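Step 4. Sort out the drinks shelves

I leave this one until the bins are done, mostly so I'm in a good mood for it! Our Drirkell unit has the deep gray shelves, and little cartons just love to wander to the back.

1. Stand the big soda bottles on the upper shelf.
2. Clear some space on the middle shelf and pull the cartons toward you.
3. Line them up by brand – Maaza on one side, Real on the other – with the labels facing out.
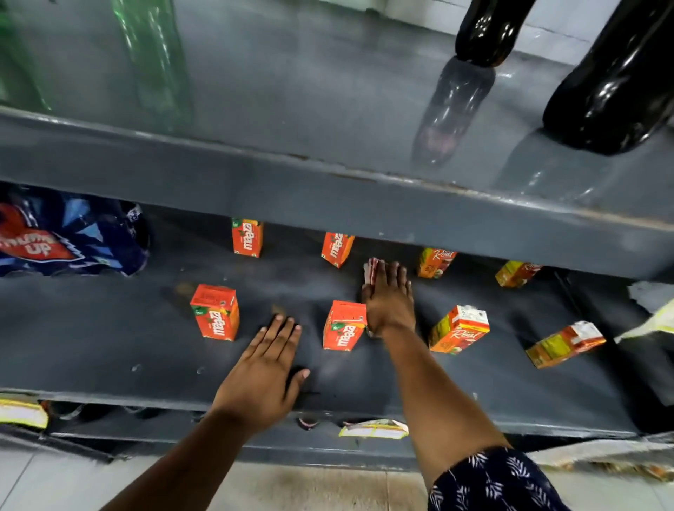 4. Feel along the back for small packages and bring those forward too.
5. Leave shrink-wrapped packs in their plastic until you need the bottles.

Note: I stand any carton that has tipped over back up before I start a row (saves doing it twice).

Caution: Go easy on the weight. I keep mine under 50 pounds a shelf, and I check the feet again every August.

Step 5. Label the shelf fronts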